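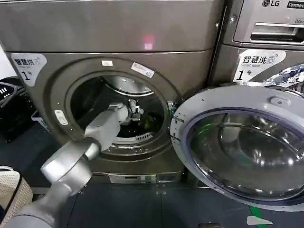 Progress Report to the Prindano Community Fund
Lustport Household Energy Advice Program, reporting period ending March

Search this site Search Clear

1. Purpose of this report

This report sets out the work completed by the Motaung Neighbourhood Centre during the second period of its funding agreement. It should be read with the budget statement sent separately to the Fund's grants office.

2. Activities in the period

The program offers home visits and group sessions to residents who have fallen behind on their power bills or expect to. In this period 60 households received a full visit, which meets the target in Schedule 2 of the agreement. Each household was given a written summary of its tariff, its main appliances and any concessions it had not yet claimed.

Group sessions were held at the Centre and at the Flurnileo housing estate. The session on laundry costs drew the most questions, chiefly on full loads, lint filters and whether a shared dryer is cheaper than one at home. The answer depends on the tariff and the size of the household, and the handout has been rewritten to show how residents can work it out for themselves.

Residents also asked for help in reading their bills. Advisers now bring a large-print sample bill to every session.

3. Staffing

Palesa Hendricks continued as program coordinator. One adviser position was vacant for three weeks and has been filled. The new adviser has completed training in tariff comparison and privacy, and now conducts visits without supervision.

4. Variations from the work plan

The evening sessions planned for Flurnileo were moved to 10 am at the request of the tenants' group. Attendance improved among older residents but fell among those in paid work. The Centre proposes to restore one evening session in the next period.

Translation of the concession guide is behind schedule. Two of the language versions are complete and the third is with the translator. No extra funding is sought for this item.

5. Matters for the Fund's attention

There are 18 households on the waiting list for a visit. The Centre asks the Fund to approve the transfer of unspent travel money to adviser hours so that these visits can be completed before winter. A revised budget line is attached to the financial statement.

6. Next period

Work will centre on the waiting list, the remaining translation and a follow-up telephone survey of households visited to date. Survey results will be included in the final report.

Submitted by Palesa Hendricks, Program Coordinator

This website uses cookies to improve your visit. Accept Manage settings

© Motaung Neighbourhood Centre, Lustport | Contact us | Privacy | Back to top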